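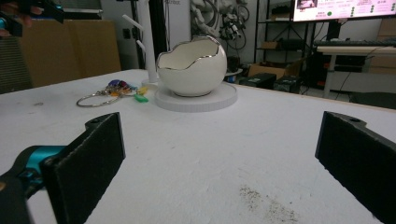

Schlüssel, Schale, Ständer: Häufige Fragen

Wozu brauche ich einen Schlüsselständer, wenn ich eine Kommode habe?
Weil auf der Kommode auch die Post, die Handschuhe und der Kassenbon vom August liegen. Ein weißer Ständer mit kurzen Armen ist schwerer zu übersehen.

Passt ein dicker Bund überhaupt daran?
Am großen Metallring ja. Bunde mit vielen Anhängern hängen allerdings selten, sie liegen eher davor. Wer das unordentlich findet, sortiert Anhänger aus. Meist will das dann doch keiner.

Welche Farbe für welchen Schlüssel?
Egal, solange alle im Haushalt dieselbe Antwort geben. Orange für den Keller hat sich bei uns bewährt, Dunkelblau neben Blau eher nicht. 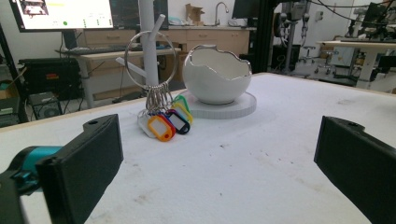 Nhi Trịnh schreibt dazu: Bei uns hängt seit Jahren ein grüner Anhänger, und wir wissen bis heute nicht, welche Tür er öffnet. Wegwerfen?
Auf keinen Fall. Am Tag danach finden Sie die Tür.

Darf in die Eierschale auch etwas Essbares?
Bei Tastora führen wir sie als Dekoration. Für Münzen und Ohrringe reicht es.

Wie reinige ich den silbernen Rand?
Mit einem weichen Tuch, ohne Scheuermilch. Die Zacken bitte einzeln.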